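Bimanual folding cell: right gripper stops with overcurrent after the second fold

relcombe_bench
Posted October 2023 in Motion and Grippers

We run a two-arm cell that folds T-shirts on a plain white table. Both arms carry two-finger parallel grippers with linkage-driven fingers. The controller is a Thevar unit, and the folding sequence was written in-house.

The fault is on the right arm only. After the second fold the right gripper closes on the edge of the shirt, the arm begins to lift, and the controller drops to a protective stop. The log gives "gripper current limit, axis 9" every time. The left arm is never flagged, but it stops as well because the two are interlocked.

What has been checked so far:

Finger pads cleaned and swapped left to right. No change.
Gripper homed cold and after an hour of running. No change.
Current limit raised from the default to 755 mA. The fault comes later in the lift but still comes.
Single-layer grasp on the same shirt. No fault.

The gripper had 4,000 cycles on it when the stops began. There is no visible play in the linkage. I would like to know if this is a worn drive or a setting before I pull the unit. A second concern is that the gripper stays closed after the stop, and one of our operators reached in to free the shirt by hand while the arms were still powered. We have told people not to do this, but I would prefer a proper recovery routine.

ferkcombe_service

A worn drive would normally show up on the single-layer grasp too. Yours passes that test, so I would look at the close command first.

I suspect you are closing to a position. With one layer of jersey the fingers reach the target and the current falls back to holding level. With a folded edge they meet several layers, never reach the target, and the drive keeps pushing until it trips. The lift then adds side load on the linkage, which would explain why the stop comes during the lift and why a higher limit only delays it.

Put the limit back to default first. Then change the close from position mode to force mode, or keep position mode and set the target wider for every grasp after the first fold. Add a short dwell before the lift and log the current through it. If it settles, you have your answer. If it climbs during the dwell with nothing moving, pull the gripper and check the drive screw for dried grease.

On recovery – do not open the gripper automatically on reset. Have the operator confirm from the panel that the table is clear, open the right gripper at low speed, then back both arms away along the approach path. Anyone who has to touch the garment does so with the arms isolated and locked out, following your site procedure. A protective stop is not isolation.

ekura_user2

Had the same on ours. Turned out to be the cable. It was pulling on the connector near the wrist when the arm went up. Worth a look, takes five minutes with the power off.

relcombe_bench

Thanks to both. The close was in position mode with one target for all grasps. I have restored the default limit and moved the right arm to force mode. The current now settles in the dwell, and we have had no stops in 2 shifts. I will keep logging before I call it fixed.

The cable did have less slack than the drawing asks for, so I have re-routed it. That was done after the mode change and I can't say if it played a part. The recovery routine is being written, and manual freeing of garments is suspended until it is signed off.

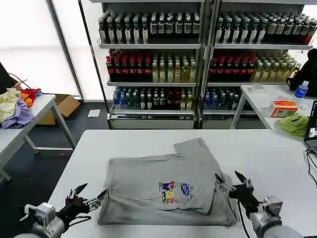

Photo: relcombe_bench / Ekura help pages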